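Equipment planning notes, hand-held grippers and bench setup
March 29, 2020

I promised everybody I would write this up before the quote from Nuvholm runs out, and I have put it off twice already, so please forgive the length. I am writing it partly for the group and partly for myself, because every time I think I have the budget settled in my head I remember another cable or another spare part and it comes unsettled again.

Where we stand. We have been getting by with the hand-held grippers we have, and I am fond of them, I really am! They have earned their keep many times over. But there aren't enough of them for more than a couple of people to work at once without somebody waiting for a turn, and that is the whole reason we are talking about money. Khalil Akl asked me last week what I would buy if I could only buy one thing, and I gave him a poor answer on the spot. My better answer is more grippers first, a second table after that, and the nice things later.

The potted plant stays on the marble-pattern table as our standing test object, by the way. I had it down for replacement with a set of printed shapes (Rajan catalog, page 11, very tidy, very dear) and then crossed it out again. Small leaves on a thin stem make you careful with your hands in a way that a plastic cylinder never will, and a new plant costs next to nothing.

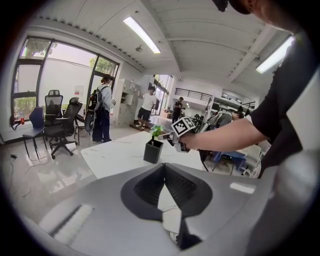
1. Grippers

The Nuvholm quote is for 7 units with finger sets and marker mounts included. The total comes to 1871, delivered, and I have asked them to confirm in writing that delivery means to our door and up to the bench, as last October we had a long and friendly argument with another supplier about what the word covered. I would like to take all of them. Khalil thinks we could take fewer now and the rest in the fall, and he may be right, but the price per unit goes up when you split the order and I have a feeling we would end up paying for shipping twice.

Things I want settled before anyone signs:

- Are the new fingers interchangeable with our old ones? Nuvholm says yes on the phone. I want one in my hand.
- Do the marker cubes come mounted, or do we mount them ourselves? An afternoon of mounting is fine, but it has to go in the plan as an afternoon.
- Spare finger pads. Quote says none. Ask again, nicely.
- Weight. After a long session your wrist knows all about it, and I would happily give up a little stiffness in the body for something lighter.

Trarkine also sent a price, lower on paper, with no marker mounts and no cables in it. Once I added those back the gap was small enough that I would sooner stay with the people who pick up the phone. I have kept their sheet in the folder all the same, in case Nuvholm slips on the date.

2. Table, boxes and other bench things

The table itself has been a good buy and I would get the same again. The rounded corners are kind to hips and sleeves, and wiping it down takes no time at all. My one complaint is that the thin gray veining can fool the eye when you set something small and pale on it, so for the second table I have asked Grirkmont whether they do the same top in a plain color. No reply yet.

Boxes are cheap and I have been stingy about them for no good reason. The dark gray open-topped one has had a great deal of use, both as a thing to be handled and as a thing to put other things into, and I would like several more in different sizes and at least one in a light color.

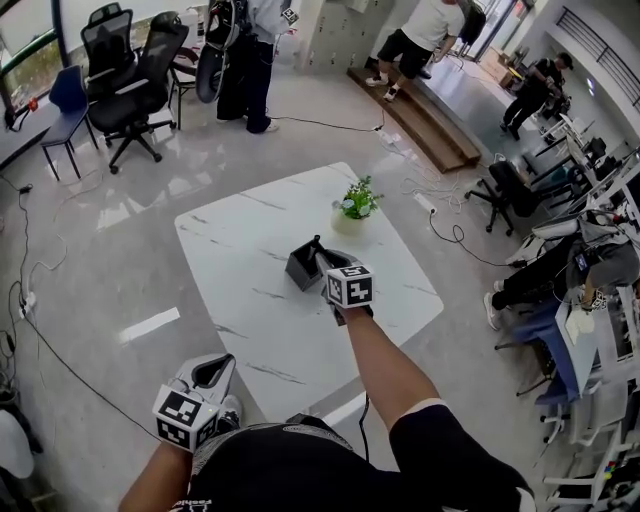 The other line I keep underestimating is cable and power. I had put down 40 for the lot, which was me being hopeful. We need longer leads with proper right-angle ends, more power strips, and floor covers wherever a lead crosses a walking path, most of all near the steps, where everybody goes by with their hands full. I have doubled the line in the draft and would not be surprised to double it again. If anyone has leftover cable channel at home or in a drawer, please bring it in and I will take it off the list with great pleasure.

Chairs I have left out entirely. We have plenty, they just don't match, and I can live with that for another year.

3. What I would put off

A proper tool wall for the grippers, with a hook and a charger spot for each. I would love one, and I have drawn it in the back of this notebook more than once, but a shelf and some labels will do until we know how many units we have for certain. The same goes for padded carrying cases. Khalil wants the cases moved up and I have told him I will listen if he finds a cheaper one.

Still to do: call Nuvholm about the finger pads and the delivery wording, chase Grirkmont on the plain top, measure the floor runs for the cable covers (with a tape this time, no pacing it out), and move the revised totals into the shared sheet. Comments in the margin please, in pen, and put your initials so I know who to come and find.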